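The Obeidat Wells Program Enters Its Second Decade

28/06/2019

Residents of the Teltia Valley have drawn their household water from private wells for as long as the county has kept land records. The town of Teltia maintains a small public supply for its main street, the school and the clinic. Beyond the last hydrant, each property depends on its own pump, its own casing and the judgment of its owner. The Obeidat Wells Program was founded to support those owners, and it now serves 400 households on both sides of the river.

The program is administered by the Obeidat Foundation from offices on the upper floor of the former grange hall. Its director, Mostafa El Khatib, came to the valley as a hydrologist with the regional survey and remained when the survey closed its local station. Under his direction the program has grown from a yearly testing day, held in the school parking lot, into a service that operates in every season and keeps a continuous record for each participating well.

"People know their own water very well," Dr. El Khatib said. "They know what it tastes like in a dry year and what it does to a kettle. Our task is to put a number beside what they already know."

The geology of the valley makes such numbers useful. Shallow wells on the river flats pass through sand and gravel and respond quickly to rain, snowmelt and the spreading of manure on nearby fields. Wells on the eastern bench are drilled into fractured shale, and many exceed 100 feet in depth. Their water is older and harder, and it often carries iron and manganese. Two neighbors who share a fence line may therefore receive very different reports, a fact that caused some concern in the program's early years and is now explained in the letter sent to every new participant.

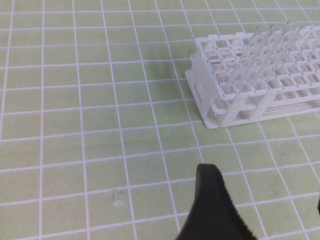 Nitrate remains the principal concern on the flats. It has no color, taste or odor, and a well owner has no means of noticing a gradual rise without a test. The program asks each household to submit a sample in spring and again in September, when the water table is at its lowest. Bottles are collected at the feed store and at the Ikano Road fire station and are brought to the grange hall the same morning. Much of the bench work that follows is plain and repetitive, and the equipment is correspondingly modest: a white plastic rack for test tubes, a green cutting mat ruled in white squares, a logbook, a sink. Samples that exceed the program's action level are repeated, and a portion is sent to a certified laboratory in the state capital for confirmation before any letter is issued.

The program's records have begun to show patterns that single tests could not. In one group of 22 wells near the mouth of Stuser Creek, nitrate levels rose each spring and fell again by late summer. Staff compared the results with drainage maps prepared for the county in the 1950s and identified a line of buried clay tile that discharged toward the wells. The landowner agreed to reroute the outlet through a planted strip. Monitoring of the group continues, and the foundation has stated that it will not publish conclusions until several more seasons of data are available.

Responsibility for field visits rests with Rafferty Tran, who joined the program after a career in well drilling. Mr. Tran inspects caps, seals and grading, and he has found that a large share of bacterial problems begin within a few feet of the wellhead. A cracked cap admits insects. A casing that ends below grade admits surface water after every storm. Owners are often unaware of either condition, particularly where a previous owner buried the casing to make mowing easier.

"I ask to see the well before I ask to see the paperwork," Mr. Tran said. "Half the time we have to go and look for it together."

Repairs are paid for by the owner, although the foundation offers grants to those who qualify by income. Eight such grants were awarded in the most recent funding year. The largest supported the complete replacement of a hand-dug well that had served a farmhouse on Ikano Road through four generations of one family. The stone lining was left in place under a secured cover at the family's request.

The foundation has also begun recording oral histories from older residents, whose recollections of dry years and abandoned wells have helped to correct the county's maps. Transcripts may be read at the Teltia Public Library during regular hours. Households wishing to enroll in the fall testing period may obtain sample bottles and instructions at the grange hall. Enrollment closes one week before collection begins.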